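Week 4 notes: building a drink in the glass, and the garnish

Okay, so last week I promised we'd finally get to something pretty! Most of you did fine on the measuring quiz (I'm still finding sticky jiggers in the Hudeck room, please rinse them), so today is all about the order of things.

Ice first, always, and fill the bowl of the glass properly. Then your juice, then the red syrup, poured slowly down the inside so it sinks. It's heavier than the juice, that's all the magic there is. If you stir, you get one flat color, and I'll take 10 points off out of 100 for that on the practical.

Lemon slices: thin, but thin enough to bend is too thin. Take out the seeds. Cut a little notch from the middle to the rind if you want it to sit on the rim, or just drop it in, I like both.

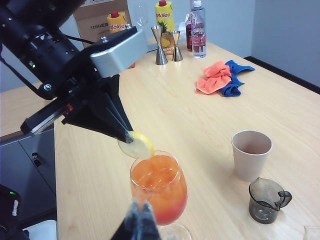 Keep your towels at the back of the table and your jiggers where you can reach them, and hold a stemmed glass by the stem when you serve it, no fingerprints on the bowl!

For next time, read the syrup pages in the Plinasen packet and bring two lemons each.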